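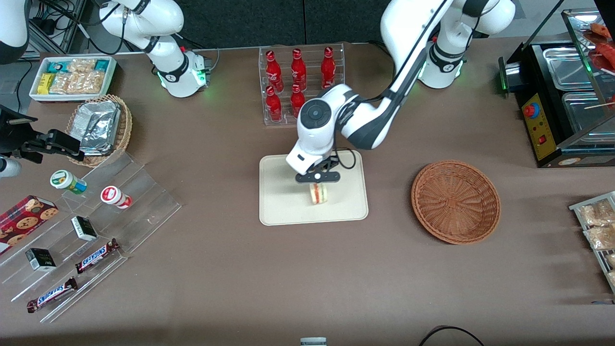
Changes to commercial escrow and closing at Clollgate

Beginning in April, all commercial escrow files at Clollgate will be opened and closed out of one office, at Avotiņš Street. Until now a file stayed with whichever branch took the order. That worked for single-parcel sales but caused delays on larger deals, where the title work, the survey and the payoff letters could be sitting with three different people.

Vaida Vītola will manage the combined desk. She has handled commercial closings for the company since the Venow office opened, most of them refinances and multi-site purchases. Liv Solheim moves over from residential to run post-closing, including recording and final policies.

For most clients the change will be small. Your contact stays the same through the title commitment. Once the commitment is issued and the objection letter is in, the file goes to the commercial desk, and you will get a short email with the name of the closer and a direct phone number. Open orders placed before the change will stay where they are until they close.

A few things will be handled differently.

Wire instructions will be sent once, through the secure portal, and confirmed by phone. We will not send changes to wire instructions by email. If you receive a message that says otherwise — even one that appears to come from your closer — call the number you already have on file for us before sending any money.

Payoff requests will go out when the commitment is issued. Some lenders take a long time to respond on commercial loans, particularly where there is a prepayment calculation, and an early request gives everyone a chance to see the number before the settlement statement is drafted. An updated figure will still be ordered for the week of closing.

Entity documents are needed earlier. Please send operating agreements, resolutions and good standing certificates with the order if you have them. Last year we closed 128 commercial files, and missing authority documents held up more of them than any title defect did. If the signer is a manager of a company that is itself owned by another company, we need the papers for both.

The fee for holding escrow funds past the scheduled closing date will be $600, charged once per file. Earnest money deposits of $3,000 or less are exempt. The fee does not apply when the delay comes from our side or from the recorder's office.

The Bavamier branch will continue to accept document drop-offs and will keep 2 signing rooms available for commercial clients. Book those through the branch front desk as before. Mobile signings can be arranged for out-of-county parties, and remote notarization is available where the lender allows it — ask your closer to check before you plan around it.

Updated order forms will be posted to the client page ahead of the move. The old forms will still be accepted, but they have no space for the second entity contact, so please add that on a separate sheet.

Questions about a current file should go to your usual contact. Questions about the new desk can go to Vaida.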